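Home Features Sport Society Subscribe

The long road back to the team sheet

Older women who play amateur football are still treated as a curiosity. In Clundgate, they want to be treated as a league. 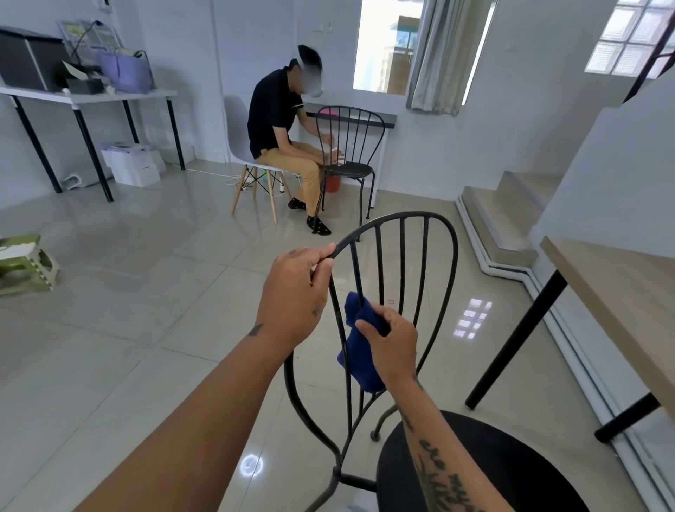

A Game That Started Again

When Adoración Cantero was 19, she stopped playing football. There was no women's side near her house, and the men's club offered her a place selling drinks. She did not touch a ball for 26 years. Last July she scored twice for Lisar Ladies against Briggs, and she remembers both goals in great detail, the second one especially, which came off her knee.

Her story is quite common here. The Clundgate Over-40s League has six teams, and most of the players either left the sport as teenagers or never had the chance to begin it. They play on small pitches with rolling substitutions and twelve names in each squad. The final last season was watched by 300 people, more than some of the men's matches in the same town.

The Question of Pitches

Recognition is slower to come. The league receives the last evening hour, from nine to ten, when the lights are already half off on the far side. Aminu Bako coaches Lisar and has asked for an earlier time in three different seasons. "They say to me, the juniors need it," he says. "I agree, the juniors need it. But my players have work in the morning, and they pay the same price."

Money is the other problem. Each player pays for her own insurance, and the league's only sponsor, a local printing firm called Prodness, gives shirts and nothing more. A petition for equal access to the pitches has now 538 signatures. The town will discuss it after the summer.

Cantero has signed, of course, but she speaks more about her left foot – it is still weak, she says, and she practises against the garage wall before dinner. Her daughter, who plays for the juniors, goes in goal.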